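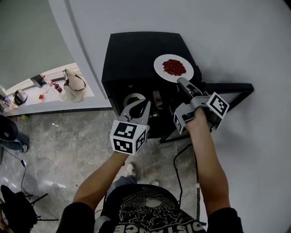 Hegazy Shed Robotics Board > Home Builds > Grippers and hand tools

Finger stiffness on the hand-held pair, where did you all end up?

pelican_drawer wrote:
Hi folks, long post, get a coffee. I've been building my pair of hand-held grippers through most of the fall and I'm stuck on how stiff the fingers ought to be. Mine are the Ninaven pattern with the marker cubes on top, printed on the Drollov at the shared workshop, and the first set came out so springy that they wobble whenever I change direction. My test job is moving plates between the top of the black stand and the shelf underneath, and I'll tell you, a round white plate with a little heap of small dark red beans or berries in the middle is a much harder teacher than the foam blocks I started on. You come in at an angle for the top plate, the slender tips get to the rim nicely, and then you have to decide how hard to squeeze. Too soft and the plate tips. Too hard and the fingers bow outward and let go all at once, and then you are on your knees picking up beans (ask me how I know!). So, do I thicken the fingers or change the filament?

mossy_lathe wrote:
Lovely to see another pair getting built. I'd thicken them, but only in the back half near the hinge, and leave the tips alone. I went thick the whole way down my first time and lost all the feel for the rim. It was like wearing ski gloves.

tin_kettle79 wrote:
I'm going to disagree with mossy, in a friendly way. Leave the print alone and look at your trigger spring. Nine times out of ten when somebody on here says the fingers are too soft, the spring is too strong and you're pulling against it with your whole fist, so every little shake in your hand goes straight into the plate. Swap the spring first, it's a two dollar part and you don't have to reprint anything.

mossy_lathe wrote:
The spring matters, sure, but it won't stop a finger from bowing under load. Those are two separate problems and I think pelican has the second one.

pelican_drawer wrote:
Could I have both? I did notice my forearm getting tired long before I got bored, which sounds like the spring. But the bowing is real too, I can see it from above when I look down past the cube.

gravelpath wrote:
Slightly off to one side, but how are you doing on the lower shelf? I built the same pattern from the Londamer files, and the top surface was never my trouble. Reaching into the open part underneath was. It's dark in there, and if I turned my wrist the wrong way the cube faces went out of view and the tracking jumped. I ended up reaching in from farther back with my elbows low, and I clipped a desk lamp to the bench, and between the two it got a whole lot better.

pelican_drawer wrote:
Yes!! The shelf is a pain. I open the left one wide before I go anywhere near it and then creep in. I hadn't thought of a lamp, and there's one sitting in my garage doing nothing, so thank you.

tin_kettle79 wrote:
Log your runs while you're at it, old spring and new spring. I've got 1436 of mine in a spreadsheet and it has settled more arguments than this board ever will. It's how I know mossy is wrong.

mossy_lathe wrote:
Your spreadsheet is all mugs, tin. Mugs have handles. Come back when you've done plates.

pelican_drawer wrote:
Update, 26th October. Tried the softer spring first because it was cheap and I was impatient. My forearm is much happier and the wobble is mostly gone, so point to tin. The fingers still bow on the heavier plate, so point to mossy, and I've got a new pair on the print queue with the back half thickened. The workshop printer is booked solid, so it'll be November before I can fit them. I'll post the file once I know it doesn't crack at the hinge.

gravelpath wrote:
Please do, and put the spring part number in the same post if you can find the bag it came in. I threw mine out.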